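**kikex41:** So Oksanen signed with Timero for 2 more years and took less money to do it. I love it – the guy could have had a starting spot anywhere and he'd still prefer to fight for his jersey. Am I nuts for being this happy?

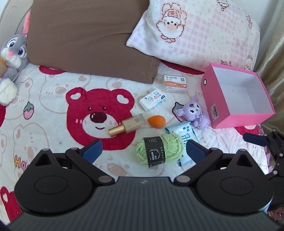
**rautiainen:** Bit nuts, yeah. Martti missed 12 games last season and his tackling was awful in the other 5 I watched. I'd have let him walk in October.

**kikex41:** Come on, he was playing on a bad knee! 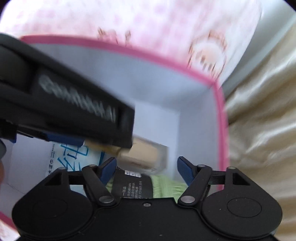

And who else do we have at fullback? Iso can't catch a high ball to save his life.

**rautiainen:** Iso is 20 times the defender. Play the kid.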